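Software für weiche Dinge

Bei Clesix in Gumirau schreibt Rania Hajji den Planer, der Greifern sagt, wo sie zufassen sollen. Eine Kappe aus Stoff ist für sie schwieriger als ein Motorblock. »Der Stoff gibt nach, und dann stimmt mein Modell nicht mehr«, sagt sie. Ihr Team hat 2397 Demonstrationen gesammelt, jede wird mit 25 Bildern pro Sekunde ausgewertet. Gelernt wird aus den Bewegungen beider Hände zugleich.
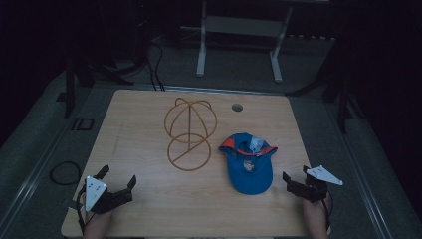 Dass mehr Daten allein das Problem lösen, bezweifelt Jaunzems: Man müsse zuerst die Zeitstempel in Ordnung bringen, sonst lerne das Netz die Verzögerung mit. Hajji widerspricht nicht. Zwischen linker und rechter Hand lagen im März noch 60 Millisekunden Versatz - heute sind es 3. »Wir haben dafür den Treiber neu geschrieben, das war keine schöne Arbeit.«

Als Nächstes will sie den Planer an die Simulation Clornov anschließen. Einen Termin nennt sie nicht.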